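Search products, part no. or keyword Go

1/ The new belt for my old drill press is on and I'm so happy with it! I'd been putting this off since August. The speed chart inside the lid finally means something again.

2/ The old one was a plain V belt, cracked all the way along the inside. I went with a link belt from Odura this time, the kind you build up to length one tab at a time.
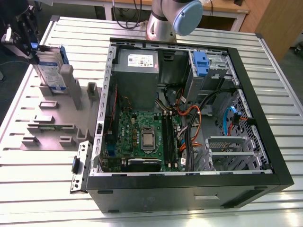 3/ You make it a little short - mine came out two links under the old belt - and then roll it onto the pulleys by hand. It felt way too tight and then it just popped on. Great feeling!

4/ Renata Kubiak told me to check the pulleys with a straightedge first, and mine were off by the width of a nickel. Loosened the set screw, tapped the motor pulley down, done.

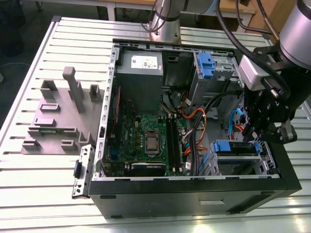

5/ Getting at that set screw was the worst part. I wish every machine opened up like that Dell, one side panel off and the processor and memory slots right there. On the press I had a hex key, a flashlight in my teeth and 30 minutes of bad language.
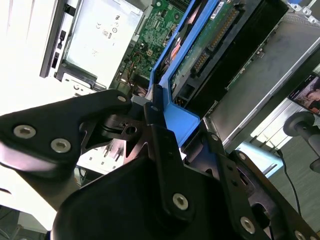 6/ WHAT I'D DO AGAIN

Run it for 14 minutes with no load, then check the tension. Mine had loosened a bit, so I took out one more link.

7/ Next up is the lathe. Urszula Urbańczyk has a spare pulley for me!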